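The Gift Nobody Ordered

Every few years someone announces that the thank-you gift has been saved. The latest rescuer is the subscription. You pay a monthly fee, you type in a list of birthdays, and a company sees to it that your aunt, your dentist and your former boss each receive something tasteful on the right day. You do not have to think about any of it. The people who sell this mention that last part a lot.

I spent most of the winter looking into the business of giving by subscription, and I came away with a drawer full of scented soap and a low opinion of the idea. I should say at the start that I am not against presents. I am against being told that a present is a kind of appointment.

The pitch goes like this. We are busy, we forget, and forgetting hurts people. Greltmont, which runs the service I tried for longest, calls the problem "care fatigue" in its brochure and offers a plan with 79 occasions a year. I do not know anyone with 79 occasions in their life. I got to 14 by counting the cat, and then I started putting in people I had met once at a wedding. The plan does not roll over, so in January I found myself choosing a moving-day gift for a neighbor who had been in his house since before I was born.

He was polite about it. He asked whether I was leaving.
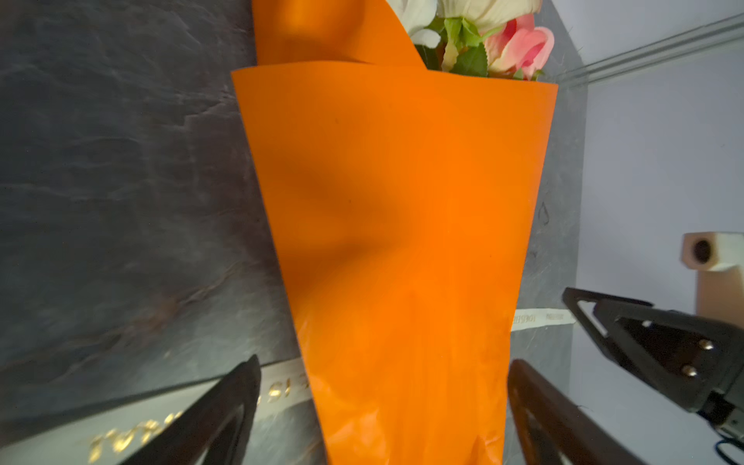 The case for automatic giving rests on a belief that what people want is the object. I doubt it. Flowers are the usual test, and florists will tell you that the card is read before the stems are trimmed. The industry's answer has been to take away the trouble of the flowers themselves, and most of the services I looked at now carry an artificial line. I am less of a snob about that than I expected. An artificial bouquet with a big ruffled cream bloom and a pink rose, done up in a cone of glossy orange paper, is a cheerful thing to be handed, and it asks for no vase. Handed is the word that matters there. When the same bouquet arrives in a carton with a packing slip, addressed by a computer that has your birthday on file, I am not sure what has been given or by whom.

Greltmont says its customers disagree. It told me that it surveyed 3142 of them and that nearly all felt "closer to the people who matter." I asked whether it had surveyed the people who matter. There was a pause on the line, then an offer to send me some materials. The materials were the brochure again.

So I asked around myself, in no scientific way. Skornton, where I live, is the sort of town where you can find out what a person got for Christmas by standing in line at the bank. It is small enough that the subscriptions have started to collide. One woman had received the same candle from three different people in one month. She had worked out, from the label, that they were all on the same plan, and also that they were all on the cheaper tier. She is fond of all three and she has not mentioned it. I think she enjoys knowing.

A retired mail carrier told me he could spot the boxes a block away. He had delivered them for years, and what struck him was how few people opened the door with any curiosity. They knew the logo. They said "oh, it's one of those" and set it on the stairs. He thought a badly wrapped parcel with too much tape got a much better welcome, and he was in a position to know.

The history does not help the sellers' case much either. They like to say that gift giving has always been organized, and that they have only made it easier. There is something to this. In Miscombe, two towns over, the old department store kept a gift register, a big ledger in which the clerks wrote down who had bought what for whom, so that a bride would not end up with five gravy boats. The store is a gym now, but the county library has the ledger, and I spent a happy afternoon with it. Here was a system, certainly. It also had a clerk in it. In the margins somebody had written things like "prefers blue" and "do not sell them another clock." One entry says only "she knows." I would pay a monthly fee for that clerk.
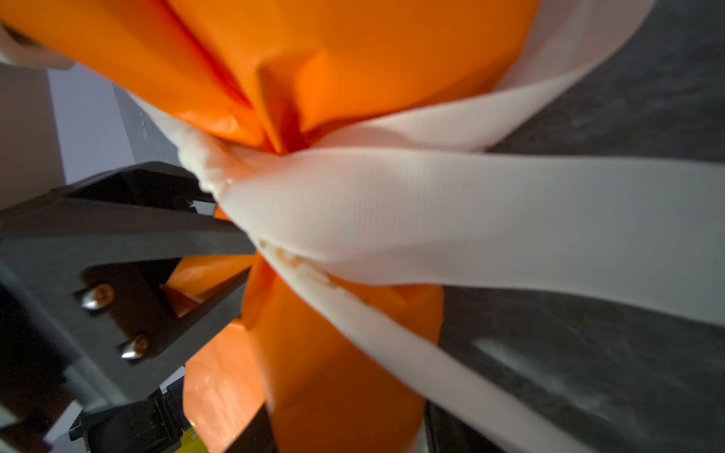

What the ledger recorded was attention, and it recorded it secondhand, because the clerk had been talking to the customers. The modern version asks you to fill in a profile of your friend. Mine offered me eight personality types. My sister came out as "Earthy Host," and she has received four cheese boards. She does not eat cheese, and there was a box for that, and I checked it. The boards, I was told, are not food.

Then there is the price. The basic plan works out to $130 a month once you add delivery, which appears late in the sign-up, in gray type. For that money I could have taken several people to lunch. I put this to a salesman at Oosthuizen, a rival service that aims at offices, and he said that lunch does not scale. He meant it as a point against lunch.

Oosthuizen is the more candid of the two companies, I will give it that. It sells to businesses with about 100 employees or more, and it does not pretend that anyone is getting closer to anyone. A worker has an anniversary, a box goes out, a line is filled in on a form. The salesman said that the real benefit was fairness. Before the boxes, some people got a cake and a speech and some people got nothing, depending on who sat near them and whether the boss liked them. I have worked in offices like that, and I was once the person who got nothing, so I listened.

It is the best argument I heard all winter, and I still think it is half an argument. If the quiet man in accounts gets the same box as everyone else, the insult has been spread evenly. He still knows that nobody thought of him. He also has a mug.

Defenders of the whole business tend to fall back on the forgetful. Surely, they say, a gift from a computer is better than no gift at all. I used to accept this. Then in my last month I turned the plan off and did what I suspect most people do, which is forget about half the dates. I called two people late and apologized. One of them talked to me for an hour. The other had forgotten her birthday too, and we agreed to let the thing go until spring.

My neighbor, the one with the moving-day gift, came by in the same week with a bag of lemons. He had no occasion in mind. His brother has a tree, and there were too many, and the bag had a hole in it so that he had to carry it from underneath. I have made two jars of marmalade, neither of which has set, and he is getting one of them whether he wants it or not.

Canceling took me three phone calls. The company was sorry to see me go, and a week later it sent a box to say so. It was the candle.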